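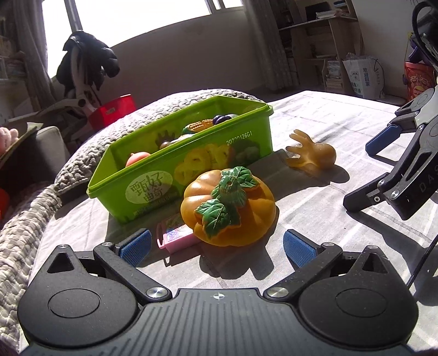

Our last session left one member of the group saying she had finally slept through the night, and could she please come to the next one as well. She can, and we have places for new people.

Keris is looking for adults to take part in a study of shift work and sleep. You need to work at least 2 night shifts a week and live within 43 kilometres of our Dedera office. Parking is free.

You will keep a sleep diary, wear a wrist monitor at home and come to evening group sessions during March. Tea and biscuits provided – please tell us about allergies.

Participants are paid $2,000 at the end of the study. Travel is not covered.

You can't take part if you are pregnant or on prescribed sleeping tablets.

Apply at the front desk or by mail to Keris, Linodo Centre, Dedera. Applications close March 16, 2018.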